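Home | Shop | Releases | FAQ | Forum | Contact

Havness Figures: Questions About Orders and the April Release
2018-04-17
By Sveva Colombo

We receive many of the same questions by mail, so I have put the answers on one page. Fahad Sethi checked the parts about casting and paint, because he makes the figures and I only pack them.

What is the Clelus line?

Clelus is our own series of small resin figures. The first was Dillano, the diver with the round helmet. The second is Lightfoot, the messenger, who comes out this month. Both use the same joint size, so you can exchange the arms and the heads between them. The legs of Dillano are thicker and will not fit on Lightfoot.

How many Lightfoot figures will be made?

The first run is 120 pieces. If they sell out, we will make a second run in another color, but we do not repeat the first color. Please do not ask us to keep one for you. We tried this with Dillano and there was a lot of confusion with the names.

Is Lightfoot painted?

The body is cast in colored resin and is not painted. The face and the belt are painted by hand, so there are small differences from one piece to the next. A blank version without paint is also available, for customers who like to do their own work.
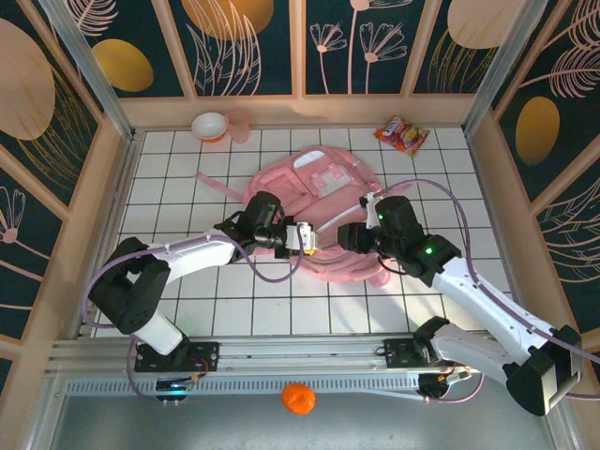 How tall is it?

Lightfoot stands 13 cm with the hat and a little less without it. The hat is a separate part and it is held by a small peg. The peg is thin - please turn the hat gently when you remove it and do not pull.

Will it stand in my display case without support?

Yes, if the shelf is level. In a glass case that moves when you open the door, we recommend a little museum wax under the left foot. A clear base is sold separately. Do not keep resin figures in direct sun, also not behind glass, because the lighter colors become yellow with time.

How many can I order?

The limit is 2 figures for each customer. If we see several orders to the same address, we will write to you before we send anything. Blank versions are not counted in the limit.

Do you ship to other countries?

We do. The shipping price is shown before you pay. Customs fees are not included and we cannot tell you how much they will be, as every country has its own rules. We cannot write "gift" on the form.

A joint is too loose or too tight. What can I do?

For a tight joint, warm the part in a cup of hot water for one minute and try again. For a loose joint, put a thin coat of clear floor polish on the peg and let it dry overnight. If a peg is broken when the package arrives, send us a photo and we will replace the part.
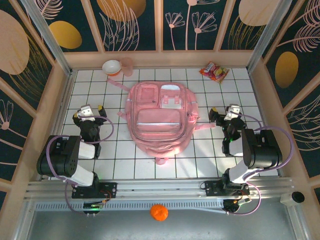 Pink backpack with three front pockets and a reflective stripe.

Can I still buy Dillano?

No, all 185 pieces are sold. Sometimes one appears in the trading section of the forum. We do not take part in these sales, but Fahad is happy to look at photos if you are not sure that a figure is original.

When will the next character be shown?

We do not have a date yet. The sculpt is finished, but the first test casts had bubbles in the hands and the mold must be made again. News will be posted on the Releases page first and on the forum the same evening.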